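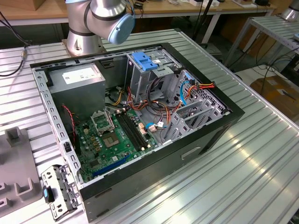
Taking an old desktop tower apart for parts

Posted 2026-05-05 by Gus Villanueva

I've stripped a lot of office towers by now, and I still get a kick out of opening one up! Most of what's inside can be reused or sold or at least sorted properly. My neighbor Yolanda Mbeki asked me to write down how I go about it, so here goes (hi, Yolanda).

What you need

A medium Phillips screwdriver, a couple of jar lids for the screws, a marker and some masking tape. I keep a pair of needle-nose pliers handy too, mostly for fishing out the screw I just dropped under the motherboard.

Step 1: Unplug and lay it down

Pull the power cord, then hold the power button in for a few seconds. Lay the tower on its side with the removable panel facing up and take the panel off. Touch bare metal on the case before you touch anything else, and do it again whenever you've wandered off for coffee.

Step 2: Memory and processor

Memory first. Push the clips at the ends of the slot outward and the stick pops up. For the processor, unhook the little lever, swing the metal bracket up and lift the chip straight out by its edges. Leave the bracket standing open while you work so you can tell at a glance that the socket's been done. If the case came to you with the socket and both memory slots already empty, great, skip ahead.

Step 3: Cables

Slow down for this one. Before you pull anything, follow each cable with a finger from one end to the other. The fat bundle of yellow, red and black wires carries power, and the blue one is data for a drive.

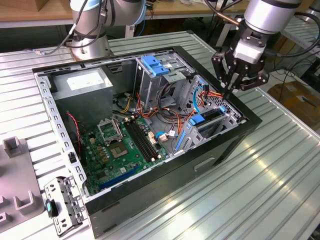 Grab the connector and never the wires, and wiggle it a bit side to side if it's stubborn. The big plug on the motherboard has a latch you have to squeeze, and I've lost over 18 minutes of my life to one of those. Stick a bit of tape on anything you plan to use again. "Drive, power" is plenty.

Step 4: Drives and cage

Blue plastic latches usually mean you can do it without tools. Press or flip the latch and slide the drive out. Some cages lift away whole once they're unhooked, others have a screw hiding underneath.

Step 5: Power supply and board

The power supply is normally held by screws at the back of the case, so keep a hand under it when the last one comes loose. Never open the power supply itself! The motherboard goes last. Take out its screws, slide it away from the rear ports and lift.

Next I'm doing a post on wiping the drives, as soon as Lyle Van Dusen gives me back my adapter.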